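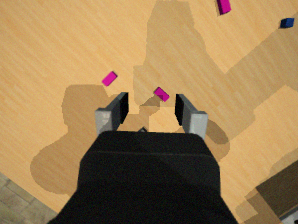
Projects > Reports > Automation > Equipment planning for a block-handling cell

Reading time: 2 min

Equipment planning for a small block-handling cell: final report

1. Purpose

The Drendport teaching laboratory asked for a costed equipment list for one robot cell to be used in second-year practical classes. The cell must pick small blocks from a table and place them at set positions. Our task was to say what should be bought, what could be left until later and how much floor space the cell needs. The layout was worked out in simulation and no hardware was ordered during the project.

2. Constraints

The department set a limit of 1000 pounds for everything except the arm and its controller, which come from a separate fund. The cell has to be ready for the practical classes in February. It must run from a normal wall socket. Compressed air is not available in the room, so suction grippers were ruled out at the start.

3. Layout

We modelled the arm on a raised mounting block on the table top. Bolting the arm straight to the table was also considered, but the block makes it possible to change the table later without drilling a new one. Its height has to be added to the base height in the controller, or every pick position will be wrong by that amount.

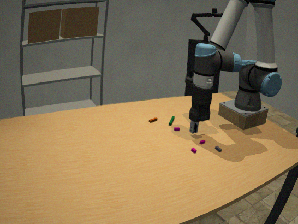 Figure 2. Arm on its mounting block with the gripper above the work pieces; storage shelving behind.

The shelving was placed behind the table. Two levels were left empty in the model for spare parts and the tool kit. We recommend that the real unit be fixed to the wall.

4. Gripper

A two-finger electric gripper was chosen. Quotations were requested from Olleck and Vulico. The Olleck unit was cheaper but needs a separate adaptor plate, and the plate had a delivery time of 8 weeks. Vulico includes the plate and quoted 294 pounds for a set of spare fingers and pads. We recommend the Vulico gripper, with the spare set bought in the same order.

The work pieces differ in length and width, and this affects the opening needed. The long green piece should be gripped across its narrow side. Where two pieces lie close together, an open finger may strike the neighbour on the way down. Clearance beside each piece therefore has to be checked as well as the width of the piece itself.

5. Table and floor space

The first plan used a smaller table from Teixeira.
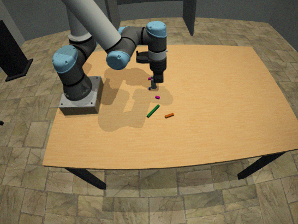

It was rejected when the reach of the arm was compared with the table area needed for a separate placing zone. The larger top costs more and takes up more floor, but it leaves room for a tray to be added without moving the base. Delivery access has not been checked and should be measured before the order is placed.

6. Items left until later

A fixed overhead camera and a light guard are not in the first order. The guard depends on the risk assessment, which the laboratory must complete before the arm is powered.

Contact the projects office | Copyright Drendport teaching laboratory | Back to top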